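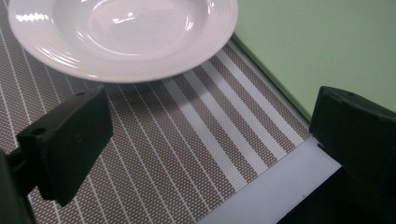

How to Stop Three-Putting (Mostly)

Three-putting is the most democratic misery in golf. You can hit a drive that makes strangers nod, knock your approach onto the green, and still walk off with the same score as the guy who got there by way of the parking lot.

I play most of my golf at Gemwood, where the greens are slow in the morning and slick by 4 p.m., and for years I blamed my putter. I bought a Kudska blade, then a Tivell mallet the size of a toaster. My three-putts followed me from one to the other like a loyal dog. Then Abena Amoah, who teaches there, watched me for one bucket's worth of putts and told me my line was fine. I just had no idea how hard to hit the ball.

What follows is the routine she gave me, with a few changes of my own that she has not approved.

What you need

Your putter, three balls, four tees and a practice green. Use the kind of ball you play with on the course. Range balls feel like putting a doorknob.

Step 1: Find your stock putt

Drop three balls on a flat part of the green. Make a stroke that goes from the inside of your back foot to the inside of your front foot, and don't aim at anything. Hit all three with that same stroke, then pace off the distance to the group. On a normal day at Gemwood mine is 5 paces. Yours will be something else.

If the three balls finish nowhere near each other, do it again. Most likely you're hitting one and steering the other two. Keep the grip pressure the same from start to finish, light enough that your forearms aren't involved.

Step 2: Walk the long ones

Pick a hole 30 feet away. Walk to it beside your line, look at the last few feet, and walk back. Your feet will pick up a slope that your eyes swore wasn't there. Take your practice strokes looking at the hole, then step in and go before the feeling wears off. If you stand over the ball reciting instructions to yourself, back away and start over.

Step 3: Build the box

Stick your four tees in the green to make a rough square behind the hole, with the front two level with the cup and the back two about a putter length past it. Hit your three balls from 30 feet. A ball in the hole or in the box counts. Anything short doesn't, however pretty it looked.

Move to a new spot after every three balls. Hitting the same putt over and over makes you wonderful at a putt you will never see again. I hit 48 on a full session, and my record in the box is 39, on an afternoon in February when there was no one around to witness it.

Step 4: Clean up

Finish every ball that missed. Yes, the two-footers too. Makis Vrettos, my regular partner, has been conceding himself those since we met, and he goes a bit gray in the face whenever a tournament makes him putt one.

On the course

Hit your three stock putts before you tee off and see how far they go. Longer than usual means a faster green, so shorten the stroke a little all day. On a steep downhill putt, pick a spot short of the hole and putt to that.

For severe two-tier greens, like the seventh at Ní Chonaill, get the ball onto the right level and take your two putts. I took four there last time. The wind was terrible.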